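The Mevance washing-up brush costs more than my first kettle, and after 207 days I have stopped resenting it. The bristles are stiff, the neck bends slightly and the handle doesn't go slimy. 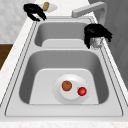 Plate and fruit in the larger basin.

It copes well with porridge. Burnt rice takes two goes and some language. The refill heads click on firmly, though removing one needs a grip I last used on a jam jar. 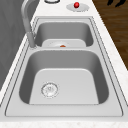
Berenice Olvera

My old Prestunow shed bristles like a nervous cat. The Mevance has kept all of its own, even after lasagne.
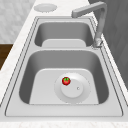
I'm less taken with the stand, a heavy little saucer that collects grey water and keeps it. I threw mine out in October and use a mug.

Worth buying, then, if you can stand being asked what you paid.

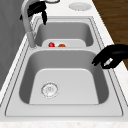 Double sink, pale worktop.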